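Chapter 4
Comparing Grippers on the Same Bench

What you will learn in this chapter
How to set up a fair comparison between two sets of gripper fingers
How to choose test objects that show differences
How to write a trial sheet that another person can repeat
How to read the results when the numbers are close

What you need before you start
You should have finished the calibration exercise of Chapter 3. Your arm must be able to move to a taught position and come back to it within 2 millimeters. If it does not, please repeat the exercise first.

4.1 Why a comparison is difficult

In Chapter 2 we looked at data sheets. A data sheet gives the closing force, the stroke, the weight of the gripper and the largest load. These values are useful when you want to know if a gripper can be mounted on your arm at all. They help much less when you want to know if it will pick up the thing that lies on your table.

The reason is that a grasp depends on several parts at the same time. The shape of the fingertip matters, and also the surface of the fingertip, the angle of the wrist, the speed of closing, and the place where the object is held. When a student changes the fingers and also changes the speed, and the result becomes better, the student has learned very little. Either change could be the cause. This mistake is common in first reports, and I have made it myself, with the first fingers we received from the Ikden workshop. We had to throw away a full week of trials.

For this chapter we use one table, one set of objects and one written procedure. The fingers are the only part that we change between two series. The table has a marble pattern with light veins, and this has a consequence for anybody who works with camera images. A thin object on such a surface is harder to separate from the background than on plain gray paper. We kept the pattern on purpose. Real tables have patterns.

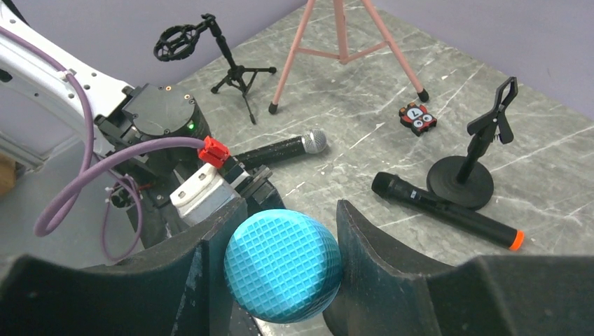
Figure 4.1 Wrist camera view across the bench, with a blue grid-patterned object between the fingers.

The view from the wrist is the most important one in this book, and you should get used to it early. The fingers take much of the picture, and they hide exactly the part of the object that you want to see at the moment of contact. A second camera placed at the side can help. Still, most of the decisions in this chapter are made from the wrist view, so the trial sheet must say clearly what you could see there and what you only supposed.

4.2 Choosing the objects

A good set of objects is small and uneven. If all objects are easy, every gripper gets the full score and the comparison says nothing. If all are very hard, every gripper fails and the result is the same. In the course at Dratham we work with microphones and their stands. They are cheap enough, they can be replaced, and they are difficult in different ways.

A handheld microphone is a long body with a round head. It rolls when it is touched a little to one side. If the fingers close near one end, the other end goes down and the body turns in the grasp.

A stand with a heavy round base is a different problem. The pole is thin and the weight is almost all in the base. If you hold the pole high, the base hangs like a pendulum and needs time to come to rest. If you hold it low, close to the base, the movement is smaller, but the fingers may touch the base before they are closed. Students should try both and write down the height of the grasp each time.

Small toys are useful as a third group. They are light, and a finger that comes in too fast will push them away before it has closed.

We tested 8 objects in the first version of this exercise. You can take fewer. Please do not take more until you have finished one full series, because a long series makes people tired, and tired people change the procedure without noticing it.

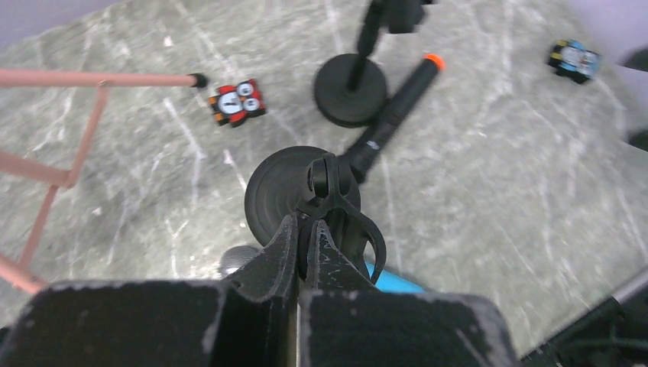 Skotberg wrote to us after using an early draft of this section, and the remark was that a heavy base should never be the first object in a series. Beginners see the swing, they become careful, and they lower the speed for everything that comes after. The advice was to put the heavy base in the middle of the list and to lock the speed setting before the first trial.

We have followed this advice since then. In the trial sheet at the end of the chapter the speed is written at the top, one time only, and there is no field where it could be changed for a single object.

4.3 The two sets of fingers

The first set, which we call the wide set, has broad curved fingers. A curved finger makes a kind of pocket. A round object finds its place in the pocket even if the wrist is a few millimeters wrong, and for this reason the wide set forgives many errors of position. It has a weakness with flat objects, where the curve meets the table before the tip can go under the edge.

The second set is the narrow set, which we received from Mittal. Its fingers end in a small flat pad. With a narrow pad you can reach between two objects that stand close together. You must pay for it with accuracy: if the pad touches beside the center of a round body, the body turns out of the grasp.

Both sets must be cleaned before each series. Wipe the contact surface with a dry cloth and look at the edges. Small marks from use are normal and are no reason to change the fingers. A loose piece at the edge is a reason. Write the condition of the fingers on the sheet in your own words, for example "scuffed, edges firm." It takes a few seconds, and in March, when we compared our old sheets, these short notes explained more than the scores did.

4.4 Procedure for one series

Read all the steps one time before you begin. Work in pairs if you can, with one person at the controller and the other at the sheet.

Step 1. Mount the fingers and tighten the screws by hand, then with the driver. Open and close the gripper a few times without an object.

Step 2. Place the objects on the table. Leave them close to each other, as they would be on a table that is in use. Make a drawing of the positions so that you can build the same arrangement for the second set of fingers.

Step 3. Move the arm to the start position with the gripper open. Look at the wrist view and check that the first object is between the fingers. When another arm shares the table, park it where it does not cover the object.

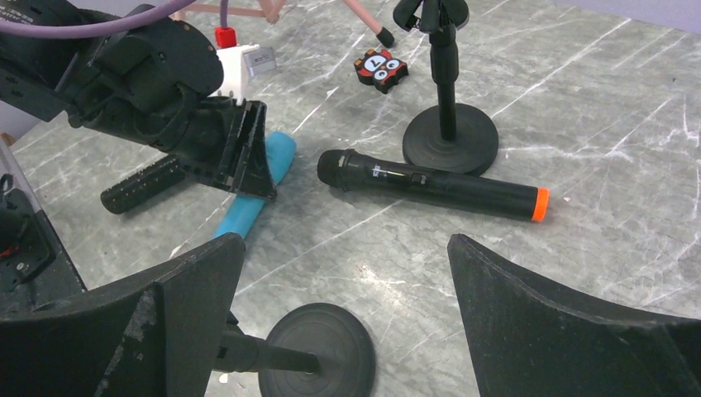
Step 4. Lower the arm, close the gripper, and wait until the fingers have stopped moving. Do not lift yet. Look again at the wrist view and write on the sheet where the contact is: at the tip, in the middle or at the root of the finger.

Step 5. Lift to a height of 200 millimeters and hold. Count slowly to five. If the object turns but stays in the fingers, the trial is marked T. If it falls, the trial is marked F. If it stays without turning, it is marked S.

Step 6. Put the object back in its place from the drawing and go to the next one. A full series has 40 trials. Do not repeat a failed trial because it "did not count." Every trial counts.

4.5 Tall and pointed objects

One group needs a section for itself. A cone that stands with the point down in a ring holder looks simple to grasp, since it is held upright for you. In fact it is one of the harder objects in the course. The sides are not parallel. When two fingers close on a cone, each finger pushes a little along the slope, and the object wants to move toward its narrow end.

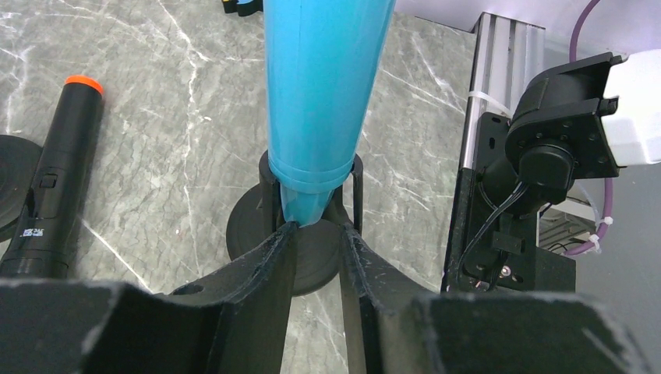 With the point down, this small push goes into the holder, and the holder can hide a weak grasp until the moment of lifting. For this reason the mark T is very frequent here, and students often argue about whether it should be F. Our rule is simple. If the cone is still between the fingers at the end of the count, the mark is T, even when it leans badly.

The height of the grasp changes the result too. Near the narrow end there is less surface for the fingers, and the holder is in the way. Higher up there is more surface, but the wide set may already be near the limit of its opening. Make your first trial at a middle height and stay with this height for the full series, also with the second set of fingers. If you want to study the effect of height, do it as a separate series with its own sheet, as explained in Section 4.7.

4.6 Before you compare the scores

Put the two sheets side by side and look first at the notes, before you add up any marks. Check that the speed is the same on both. Check the drawing of the positions. If one pair of students worked in the morning with the window light and the other in the evening under the lamps, write this down as well, as the wrist view may be different. Only then count the S, T and F marks for each object and fill in Table 4.1.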